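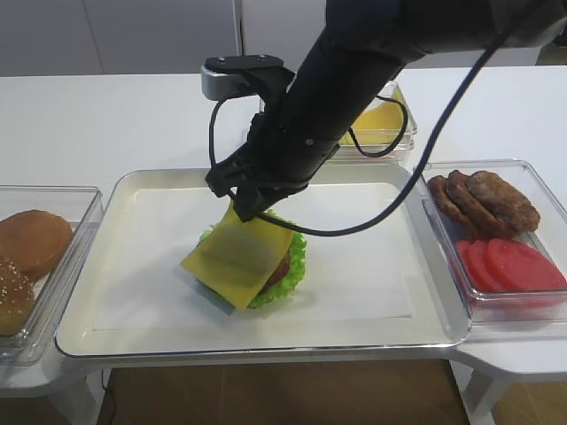

Burger Assembly for Catered Service
Speaker notes, Renata Riquelme, Golari Catering School

Opening
Welcome the group and thank Pauline Pilkington for the use of the hall. State the subject: the order of the layers, and how the toppings are kept ready. The January intake prepared 1175 burgers for the Bomel dinner, and most of the complaints we received concerned cheese and lettuce.

Layers
Our standard has the patty and a ruffled lettuce leaf in place before the cheese goes on. Hold the slice by its back edge and lower the front corner first. A slice that lands crooked may be turned once — after that it should be left alone. Work over a tray lined with white paper, and change the paper between batches.
Pause for questions. Yogesh Kanaujia will ask about sauce; refer him to the afternoon session.

Toppings tray
Lettuce and cheese share one tray, side by side, with the leaf on the left and the stack of yellow slices next to it. Square slices stacked slightly out of line are easier to separate than a block with flush sides. Lift the top slice by one corner and tilt it clear of the rim. 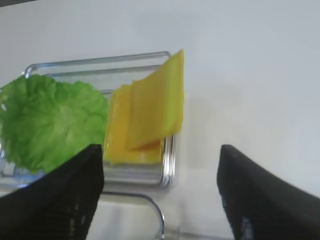
Quantities
For a service of 100 covers, allow 5 extra slices for tearing. Larger events are planned with Makis Vasilakis, who holds the sheet for parties of up to about 2000.

Close
Hand out the Koutsoukos order forms. Remind attendees that aprons are to be returned to the front desk by 4 p.m.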